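How to Start an Interfaith Reading Circle

A reading circle needs one book, one room and a group small enough that everyone gets to speak. The Hetberg circle began in July with neighbors from a church, a mosque and a Buddhist center.

Pick a book under 431 pages and split it into 50-page parts. Ask each member to bring one passage and one question. Yvette Nguyen keeps the list of passages and sends it out two days before each meeting.

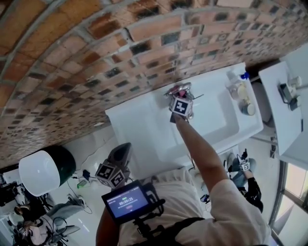 Do members have to belong to a religion?

Anyone who has read the part for that evening can take part, with or without a faith of their own.

Open with a passage read aloud, then go once around the room without replies. General discussion comes after that. If two people start debating, the host moves on to the next passage. Stop on time, even in the middle of a chapter.

Set the next date before people leave. Lefteris Alexiou's notes for new hosts are kept at the Tsoukalas library, front desk.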